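3.2 Sample and setting

The household survey was carried out in the town of Gallcombe and the surrounding parishes between spring and August. Addresses were drawn from the municipal register, and one adult in each household was asked to keep a purchase diary for 60 days. Of the 250 households that agreed to take part, most had at least one child under the age of 16. Interviews were held in the home, in English, by two trained field workers under the direction of Sólveig Hauksdóttir.

Diary entries were limited to packaged foods eaten between meals. Participants wrote down the name of the product, the price paid, the shop, and the person for whom it was bought. Loose fruit, bakery goods and drinks were left out. After duplicates and unreadable lines were removed, 3,859 entries remained for analysis.

3.3 Coding of package features

Each product named in the diaries was bought again by the research team and coded by its outer package. The coding sheet covered main color, shape, type of closure, and whether the front carried a picture of food. Color was recorded as the single shade that took up the largest part of the front panel, leaving aside any printed picture. Packages with no clear main color were coded as mixed and do not enter the color model in Section 4.

The scheme follows an earlier one developed by Lauritsen for the Kvaran retail study, with two changes. The older scheme treated red and orange as one group, which hid differences that our pilot interviews suggested were important to parents. It also made no distinction between drawn and photographic pictures of food. Coders in the present study found this second distinction hard to apply to small packs, and it was later dropped. Figure 2 shows packages of the type coded as red, rectangular, with a food picture.

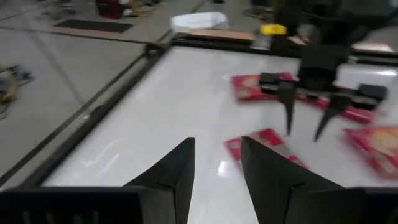

Figure 2. Four red rectangular snack packages with printed images of food.

3.4 Price and shop type

Prices were converted to a cost per serving using the serving size on the label. Where a label gave no serving size, the median for the product group was used. Shops were sorted into supermarkets, corner shops and other outlets, the last of these including the weekly market at Brello and vending machines at the Rudura sports center.

Multipacks raised a particular problem. Some participants entered the price of the full pack, others the price of one item – and a few changed their practice partway through the diary. Leif Lauritsen checked all such entries against the till receipts, which were kept by 70 of the households. Entries that could not be settled in this way were kept in the color model but excluded from the price model.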